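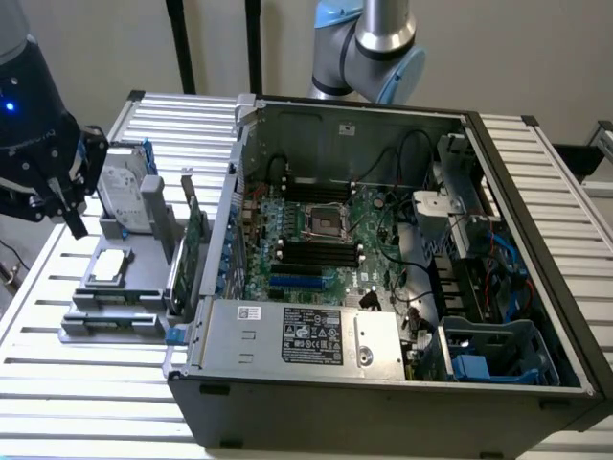 Ngozi Omoregie told me in another thread to stop pricing parts and find out what the shipping costs first, so that's where I am now. I have an old desktop tower I want to send to my nephew in Murnstead. He's going to put his own processor and memory in it, so it only has to arrive with the case straight and the board in one piece. Plunico quoted me by weight and Ogundipe quoted me by box size, and the two prices are nowhere near each other. Which one is right for a tower? And do I need the original carton? I threw mine out years ago.
posted by Ullo, 7th January

Ngozi Omoregie
Both quotes are right. Most carriers work out a weight from the box measurements, compare it to what the scale says, and charge you for the larger one. A tower in a padded box is nearly always charged by size. Ask Plunico if their price was for the outside measurements of the packed box. If you gave them only the weight, expect it to change at the counter.

You don't need the original carton. Get a double-wall box with at least 2 inches of room on every side, 4 if you can find one. Fill the gaps with foam blocks or tightly rolled cardboard. Peanuts settle and the tower ends up against one wall. Take out any heavy card or big cooler and pack it separately. Tie down loose cables. If a socket has no chip in it, put the plastic cover back on, or have the shop give you one. Pins get bent very easily and no carrier will pay for that.

Take pictures before you seal it. I sent one in November and had to file a claim over a cracked front panel. They wanted to see the inside padding as well as the outside of the box. It took 8 weeks to get an answer.

user823
Just drive it there if it's close. I gave up on shipping computers.

Ullo
It's a six-hour drive, so no. I called Plunico and Ngozi was right, the first price was by weight only. The new one is still lower than Ogundipe. I'm going to look for a box this week.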